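Skondoda wants me to pay them to tell me when to buy a used bike. I read the whole pitch so you don't have to. Thread.

The claim: their app watches secondhand bike listings and tells you the "smart moment" to buy. The headline promise is that members save 40 percent. I asked 40 percent of what. Took them 13 days to get back to me.

The reply said savings are measured "against the seller's opening price." So if a guy lists a rusty ten-speed at a silly number and then drops it like everyone does, Skondoda books that as a win for you. He was going to drop it anyway. Have you ever paid the first price on a used bike?

I looked for the data behind it. There's a PDF. It has one chart and the chart has no numbers up the side. The footnote says it's based on 58 purchases. All of them in Erum, which is a college town where half the bikes go up for sale the same week in spring.

A shelf.

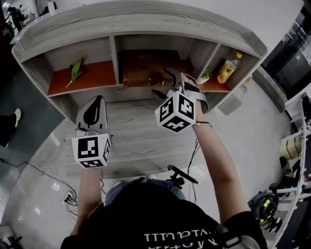 So when is a used bike cheapest?

When the seller is moving and wants it gone. That was true before apps. Check the listings near a college at the end of term and bring cash.

Back to the pitch. They say the app "learns your local market." I set mine to Brikimgate and left it on through March. It sent me 2 alerts. One was for a kid's scooter. The other was for a bike that had already sold by the time I tapped on it, and the seller was pretty tired of hearing from people.

Fair is fair, the search filters are decent. Frame size works, brakes work, and it hides the listings with no photo. I'd use that part if it were free. Most listing sites do have it for free, though, you just have to dig for the menu.

What bugs me is the "condition score." It's a grade out of a hundred and it comes from the seller's own description. So "barely ridden!!" goes up and "needs new chain" goes down. The person who tells you the truth about the chain gets punished for it. I'd buy from the chain guy every time. 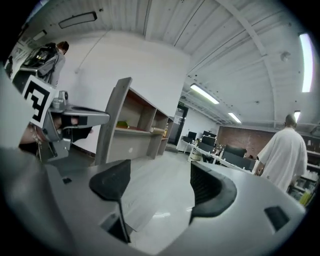 Room view, same occasion.

Somebody is going to reply that Raju does this better. I tried Raju last year. Same opening-price trick with a nicer font, and canceling took over a week of emails.

What I'd do with the subscription money: get a floor pump and a chain checker, and pay a shop to look at the bike before you hand anything over. Spin the wheels. Squeeze the brakes hard. Look under the paint where the tubes meet. If the seller gets weird about you doing that, go home.

If anyone has used Skondoda outside a college town and saved real money, show me the listing and what you paid. Screenshots of the savings badge don't count.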